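Can a machine wipe down a table yet?

Words by Petronella Ngcobo

Since March we have been asking people who work with chore machines, in homes and on shop floors, one plain question: which jobs can they do without someone standing by? This page of the gallery is about tables. Earlier pages covered laundry and shelf stacking, and both got longer replies than we had room for.

Tables sound easy. A person clears one, wipes it and lays it again without much thought. For a machine it is at least three separate jobs, and most of the ones we asked about can do one of them fairly well.

Njoroge Rweyemamu runs trials at Cisomden, where the same short list of table chores has been repeated 700 times. Picking up a mug is close to settled, he told us. Picking up a teaspoon lying flat is still a nuisance, and so is anything thin – a coaster, a receipt, a sheet of plastic. The fingers have to get under an edge, and on a thin thing there is hardly any edge to get under. 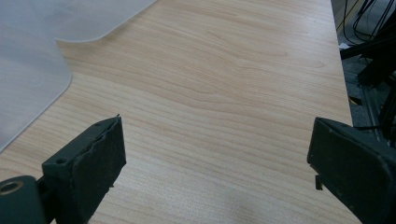
Gripper open over pale wood grain, with a cloudy plastic sheet at upper left.

Clear plastic gives trouble in another way. Emília Baláž, who tests cleaning routines for Eltura, says her machine used to treat a see-through mat as part of the table and wipe straight across the join. Sometimes the mat moved and sometimes it didn't. It now slows down at anything that catches the light, so a small café table takes it 40 minutes. Her own time with a cloth is under two.

Wood grain can be a problem too. A dark streak may be read as a spill, and one of the Eltura machines went back to the same knot again and again until someone switched it off. Plain white tops are much easier, and a good many demonstrations are done on them.

On the shop floor the picture is a bit better. Wichai Inthanon looks after the packing benches at Khaemba, where the parts are always the same size and the bench stays put. His machine clears 265 trays in a shift and needs help with a few of them, mostly when a bag has slid under a tray. He still wipes the benches himself at the end of the day.

So our answer for tables is partly. Clearing cups, yes. Thin or see-through things, no. Wiping, if you are in no hurry.

Next page: washing up, with notes from Mwanaisha Mosoti.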